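Features > Work > Automation on the bench

At Coltow, small orders of dropper bottles have always been sorted by hand. Since February the company has been trying out robot arms on one bench. The supervisor who looks after that bench has worked at the company for 20 years and agreed to talk about it on condition of not being named. We spoke on 7/23/23.

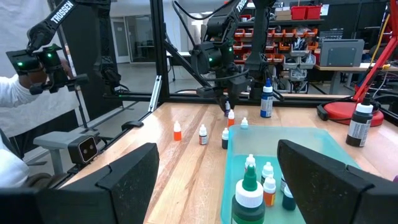
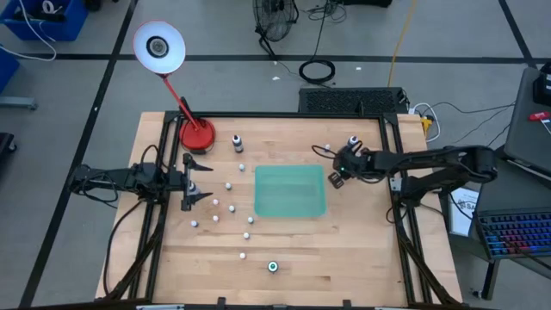
The supervisor did not ask for the project. "It came from above, same as most things. They told us Schwaiger had put arms in at their site in Sernenwood and we were going to look at the same kind of work. I had one question, which was who was going to stand there with it all day. The answer was my people."

The work itself is plain. Bottles get picked up and put in a tub, or taken out again. A person can do it while talking about dinner. For the arms it has to be taught, and the teaching is done by a worker who moves a controller by hand while an arm copies the movement. Every run is recorded. By the end of last month the bench had logged 3622 runs, of which 528 were thrown out.

"Thrown out means we didn't want it learning from that one," the supervisor said. "The bottle was dropped, or the person hesitated too long. At first people took it badly. They thought it was a mark against them. I had to go around and say no, it's a bad recording, do another one."

I asked what had changed for the staff. The supervisor thought about it for a while and started with shoulders.

"You're holding your arms out in front of you in a way you don't when you pack. After an hour you feel it up here. We do 54 minutes and then swap. The number came out of how the break schedule falls, there's no science in it. But people are less tired in the hands. The ones who had trouble with their thumbs from caps, they like it."

Pay was a harder subject. Packers at Coltow are paid a base rate plus a bonus for volume, and nobody on the training bench packs enough to earn the bonus. For the first weeks they lost money by volunteering. The company now pays them their average bonus from the previous quarter. "That should have been settled before we plugged anything in. I said so then and I'll say so now."

The software that schedules the runs is called Gavik, and it has its own words for things. The staff have mostly ignored them. A run is still called a go. "You'll hear someone say they've had a good go. The engineers say it now too."

There is also the question everyone asks. The supervisor's crew has asked it in every meeting, and so far the company has said that no jobs will be cut this year.

"This year is what they said, and I repeat it word for word, I don't add to it. I'm not going to promise people something I can't see. Right now an arm is slower than my slowest packer – a lot slower. But I've been here long enough to see the labeling go to machines, and that was slow at the start as well. Four people used to do labels. Two moved to shipping and two left."

Some of the younger staff want to move over to the bench full time. The company has written a job description for it, with a slightly higher base rate, and two people have applied. The supervisor wants the post to include time on the packing line too, one day in five.

"If you only do the bench you forget what the work is for. You start setting the bottles out nicely so the arm has an easy time. On the line they don't come to you nicely."

The trial is due to be reviewed in the fall. The supervisor has been asked to write two pages for it and has not started yet.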